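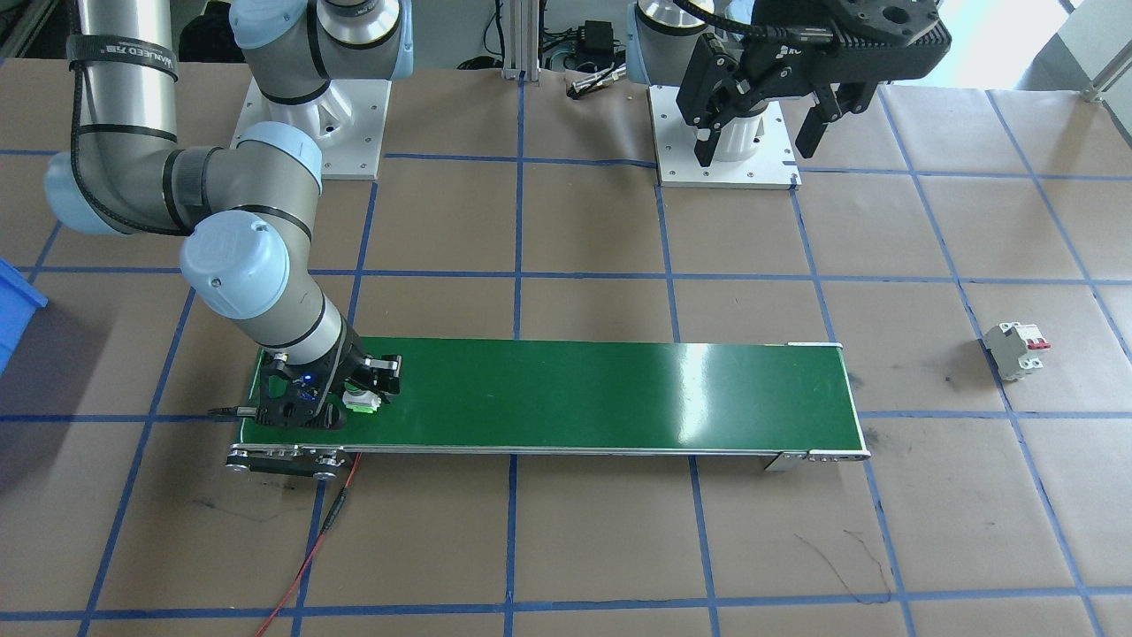

Oi, gente! Sou a Seema Mittal, cuido da linha de disjuntores aqui na Jonico, e estou procurando 3 pessoas para trabalhar comigo na célula nova. Vou contar como é, para ninguém chegar com a ideia errada.

Até pouco tempo, separar e posicionar disjuntor na esteira era tudo na mão. Um turno fechava com 600 peças e muito punho dolorido (o meu inclusive!). Agora estamos passando essa parte para os braços robóticos, e quem ficava na bancada o dia inteiro está aprendendo a ensinar posição, ajustar garra e mexer na esteira. Ninguém da equipe foi dispensado, mas o trabalho mudou bastante, e teve colega que estranhou no começo – eu também estranhei.

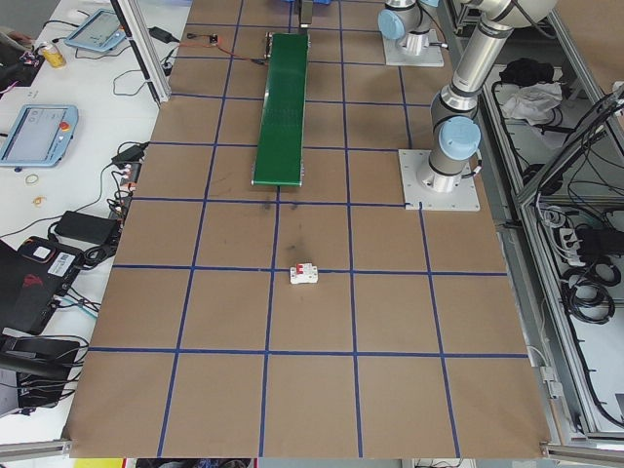 O dia a dia tem muito de teste: colocar o disjuntor num ponto, rodar o programa, ver onde a garra pega torto, corrigir e rodar de novo. Precisa de paciência e de gostar de anotar. Experiência com robô ajuda, mas quem vem de montagem, elétrica ou manutenção me interessa demais, porque conhece a peça. O Umesh Pant dá o treinamento, 39 horas pagas, dentro do expediente.

A vaga é presencial, na unidade Busanau, com carteira assinada, vale-refeição de R$ 700 por mês e plano de saúde. O turno começa às 7h. Às vezes pedimos para ficar até mais tarde, e aí vira banco de horas.

Se animou? Manda o currículo pelo formulário do site com "célula Busanau" no assunto e me conta em poucas linhas uma tarefa repetitiva que você já fez e o que mudaria nela. As conversas são em março, sempre na quarta-feira à tarde, comigo e com o Umesh.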